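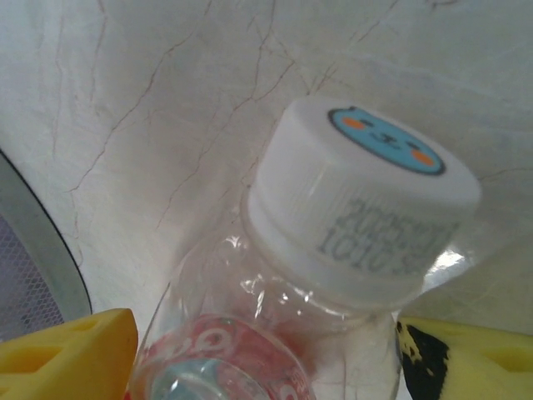 公開実演において、来場者が最も多く質問したことは何であったか。

最も多かったのは、ロボットは透明な物をどのように見つけて把持するのか、という質問である。

4.2 公開日における把持実演

本節では、2025年7月3日にPerberg実験棟の公開日で行った実演について述べる。この日の来場者は893名であり、そのうち多くは近隣の住民と学校の生徒であった。実演の課題は、ペットボトルなどの日用品を二本の指で把持し、指定された場所へ移すことである。制御にはKondettiを用い、把持位置の推定には前節で説明したJelínek法をそのまま適用した。

図3 手首カメラから見た把持の様子。透明なボトルが左右の黄色い指の間にあり、白いキャップは右上を向いている。

図3のように、手首カメラの視点では、ボトルの胴体は背景の白い面を透かして見せるため、輪郭の一部が弱くなる。一方、キャップの絵柄と赤いラベルは色がはっきりしており、画像の上で区別しやすい。また、ボトルの肩の部分には強い反射が現れている。このような反射は、奥行きの推定に誤差を与える原因の一つであると我々は考えている。

実演の進行は次の通りである。まず説明員が課題を短く紹介し、次に来場者が物体を自由な向きで置いた。その後、ロボットが把持を試みた。研究室での実験と異なり、物体の向きは我々が決めたものではない。そのため、倒れたボトルや、キャップが指の方を向いたボトルなど、事前に十分に準備していない配置も多く含まれた。公開日を通じて記録された試行は2,236回である。なお、来場者が途中で物体に触れた試行も記録には残したが、5章の成功率の計算には含めていない。

把持に失敗した場合、装置は同じ物体について3回まで再試行を行うように設定した。再試行の間、来場者は静かに待つことが多かったが、説明員が失敗の理由を話すと、質問の数は増える傾向が観察された。特に生徒からは、指の形はなぜ左右で対になっているのか、中身の量が変わると力も変えるのか、という質問があった。後者について、本システムは中身の量を直接には測定しておらず、指の開き幅とモータ電流のみを用いている。この制限は6章で再び議論する。

実演用の机は4台用意し、来場者との間には低い柵を置いた。ただし、柵の位置が机に近く、後ろの列の人には手元がよく見えなかったという意見が寄せられた。12月にSkivisdenで予定している次の実演では、手首カメラの映像を大きな画面に同時に表示する予定である。

関連項目
・Kondettiにおける把持力制御の調整手順
・透明物体の奥行き推定に関する予備実験
・Skivisden実演会の準備について
・Perberg実験棟 見学の案内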